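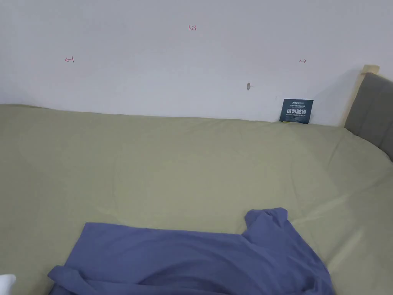 Item 3. Guest bedroom, Ashworth house

Minutes, 11th April. Chair: Poppy Lightfoot.

The red 1.23 on the wall behind the bed was raised again. Grasow takes it as meters. The chair asked who had checked this and got no answer. Figure not accepted until remeasured.

Truner quoted $1664 for a built-in headboard and shelf. The chair doubted the price and the need - the March quote was lower and covered painting. Deferred.

Folding clothes on the bed: the blue top lying on the green sheet was given as grounds for buying a folding table at $88. Members were not persuaded. A bed does the job.

Litel's offer of storage boxes, $54, noted without enthusiasm.

Action: Grasow to remeasure the wall and write down the unit this time.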